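# Recording Practice Runs for the Module Task in Simulation

Welcome back, and thank you to everyone who wrote in after the last page asking for the part where we finally get to drive the arm! I kept putting it off because I wanted the earlier setup notes to be right first, but here we are. By the end of this you should have a small folder of clean demonstrations that the learner can chew on overnight.

I'm going to assume you already have the Trurnano workspace installed and that the server room scene opens without complaints. If it opens with a gray screen, go back to the setup page and run the asset check again. (It takes a few minutes the first time, so make some tea.)

## Before you press record

Load the scene, then hit reset twice. The first reset puts the arm back to its home pose, and the second one shuffles the dark modules on the mat. If you only reset once you'll get the same layout you had last time, and a learner that has seen one layout over and over will be very good at exactly that layout and quite helpless at anything else.

Now pick up your controller and just move the arm for a while with recording off. Drive the gripper over to the tall gray case on the left, hover over the handle, come back, go out to the far module, come back again. I still do this every session, even after a couple of years of it, and my first few runs are always better for it.

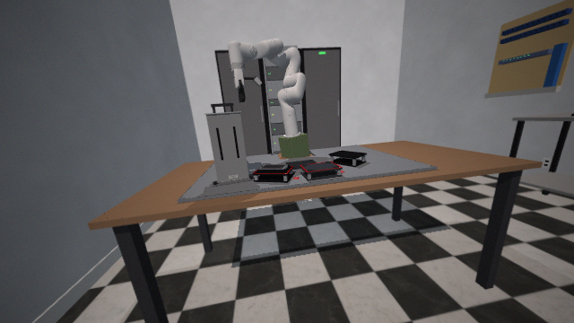 Set the speed slider lower than feels natural. Cecilia Asamoah, who recorded most of the set we trained on in December, keeps hers at about a third of the way up and never touches it, and her runs are the smoothest we have. Mine used to be full of little darts and corrections – the learner picked those up faithfully and gave them right back to me.

## Recording a run

1. Press the record key and wait for the tone. Don't move until you hear it.
2. Start from the home pose every time.
3. Bring the gripper in from above, slowing down well before you reach whatever you're going for.
4. Pause for a breath before you close the gripper. A short pause is fine, but a long one teaches the arm to dawdle.
5. Finish the move, open the gripper, and back straight up.
6. Press the record key again, and type one word in the note box: good, bad, or unsure.

Please do use "unsure"! People feel they have to decide on the spot and they really don't. I go through the unsure pile later with a fresh head, and plenty of them end up being perfectly usable.

A run on this task should come in at 12 seconds or so once you've found your rhythm. Don't chase that number. A slow, steady run is worth keeping, and a fast one where the gripper swings in sideways and knocks a neighbor is worth throwing away.

## Changing things up

After every eight runs, reset the layout and approach the work a little differently. Come in from the other side, or start with the module at the back that you've been leaving for last because it's a bit of a reach. I keep a scrap of paper next to the keyboard with a tick for each one, and I'm sure there is a more modern way of doing it, but the paper has never crashed.

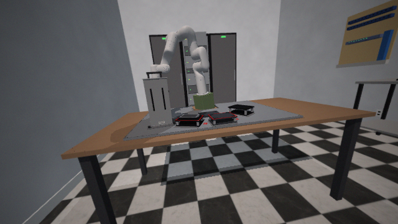

It also helps to switch the view between batches. The wide view is the comfortable one, and you can judge left and right in it very well, but depth is hard. If you find yourself stopping short above the handle again and again, change to the wrist view for the last bit of the approach, then go back to the wide one for the trip home. The recorder saves all the views anyway, whichever one you happen to be looking at.

## Sorting and saving

When you're done, open the Colcombe viewer and play everything back at double speed. Our last full batch was 178 runs, and 77 of those came from a single long afternoon that I wouldn't recommend to anyone. The tired ones stood out: late closes, wobbly lifts, and one where I had plainly gone to answer the door.

Delete the bad ones, move the unsure ones to their own folder, and export the rest with the default settings. Check that the export log lists the same number of runs as the viewer before you close it.

Next page: starting the training job, and what to look at while it warms up.

– Abena Tetteh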